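Build log, January, night four

Kitchen sim, arm reach 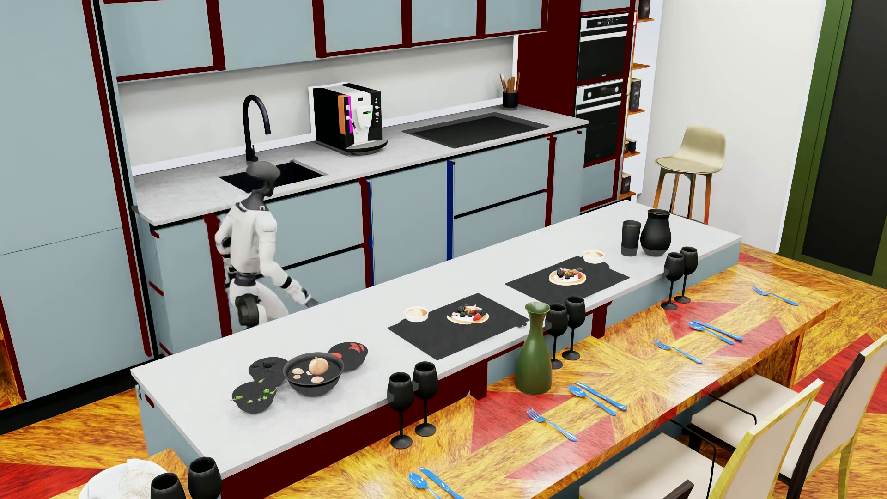 Started at 4 in the afternoon and stopped when the laptop fan got too loud to think over. The goal was the same as last night, get the right hand to settle near the island without the elbow swinging out and clipping something on the way down. The back counter is easy because there is plenty of room behind the robot. The island side is the problem. The legs want to be close to it, and then the arm has nowhere to go but up and over.

I dropped the speed limit on the shoulder joint and ran it 200 times with small changes to the start position. Most of the failures were the wrist. It turns late, so the hand comes in with the fingers low. I moved the wrist turn earlier in the sequence and that cleared up a lot of them. The rest I haven't sorted through.

Fung-ping Lu came by the garage after dinner with the Laaksonen bearings for the real shoulder. They fit the printed housing, a little tight. We pressed one in with the vise and left the other for when I've sanded the bore. He thinks I should quit on the pastries for now and practice with the cups, on the grounds that a cup at least has a shape you can write down. I'd like to try the pitcher first. We didn't settle it.

Changed the floor friction too, then changed it back. The random textures stay on. The wood grain on the table and the floor come out the same in this layout and the depth estimate doesn't seem to mind, but the color one does, so I made a note to run that layout again with the textures locked.

Itix board still drops off the bus when both motors draw at once. Swapped the cable, no change. Ordered a thicker one from Altgate, 5 days.

Tomorrow:
sand the second bore
sort the failed runs by joint
wrist turn at 2 different speeds
ask Fung-ping for his torque wrench
clear the bench so the arm can be clamped down before the cable gets here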